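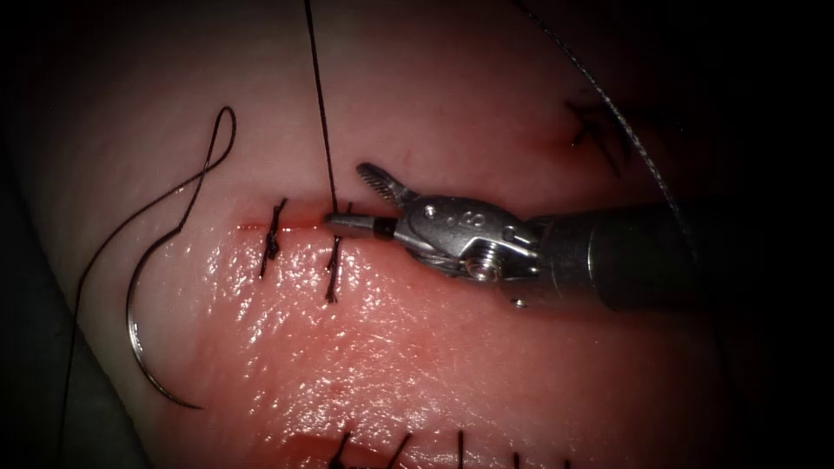 縫合用組織パッド上の持針器と、黒糸による結節縫合。

縫合の手本は何を残すべきか
プリドベルグ手技データ室 平野ともみ

学習システムに外科手技を習得させるための実演収集は、当室においても定常業務となった。7月までに収録した縫合の実演は1158件に達する。しかし、件数の増加をもって事業の進捗とみなす現在の報告様式には、再考の余地があると筆者は考える。以下は当室の公式見解ではなく、収集の実務に携わる者としての意見である。

第一に、除外基準の問題がある。現行の手順書では、糸の取り直しや針の持ち替えが規定回数を超えた実演は、原則として学習用の集合から外される。その結果、残された手本は整ったものに偏る。縫合において糸は常に形を変え、輪をつくり、器具の脇を通る。熟練した操作者がその都度どのように対処したかという記録こそ、学習システムに不足しているものである。直近の点検では、除外された実演112件のうち、およそ200か所に有用な修正動作が認められた。これらを失敗として一括して処分することは、適切ではない。 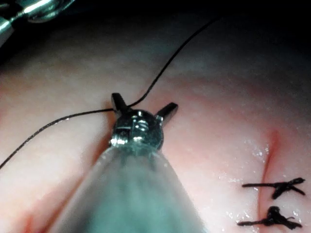

視点の選定について

第二に、視点の問題である。当室では固定カメラと器具側の小型カメラを併用している。保管費用の観点から、後者を削減すべきだとの意見が室内にある。ロク・クラスニキ氏は、固定カメラの映像のみで十分に学習が成立すると主張しており、費用に関する同氏の試算には筆者も異論がない。

ただし、手元の視点には代えがたい情報が含まれる。顎部の開き具合、糸が顎のどちら側を通るか、切り残した糸端がどの向きに出ているかといった事項は、器具の軸に遮られた固定視点からは判別しにくい場合がある。

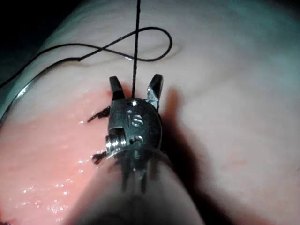
器具側カメラの視点。開いた顎部の間に向かって黒糸が下りている。

他方、手元の視点では器具自体が視野の中央を占め、創の全体や針の所在を見失いやすい。二つの視点は相互に補うものであり、一方を恒久的に廃止する判断は、少なくとも次期の評価を終えるまで保留すべきである。

第三に、注釈の粒度である。現在の注釈項目は11種に限られ、その大半は「把持」「通糸」「結紮」といった工程名である。シュペラ・ソフティッチ氏が提案した、器具が何も把持していない時間にも注釈を付すという案を、筆者は支持する。次の動作に備えて顎部を開き、組織の上で位置を定める時間は、現行の様式では空白として扱われる。操作者の判断がこの空白に現れることは、実演者への聞き取りでも繰り返し指摘されてきた。 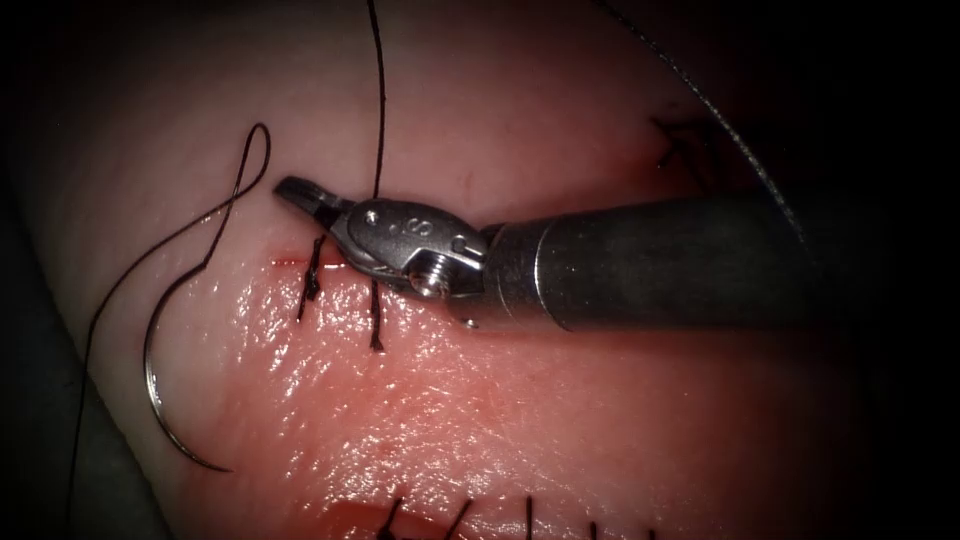 組織パッド上の器具と針。顎部はわずかに開いた状態にある。

注釈作業の負担が増すことは避けられない。筆者は、全件に一律に適用するのではなく、まずカヌス分室の収録分に限って試行し、注釈者間の一致度を確認したうえで対象を広げることを提案する。除外分の再点検も、同じ試行の中で実施できるはずである。あわせて、月次報告の冒頭に置かれている総件数の欄を、修正動作を含む実演の割合に改めるよう求めたい。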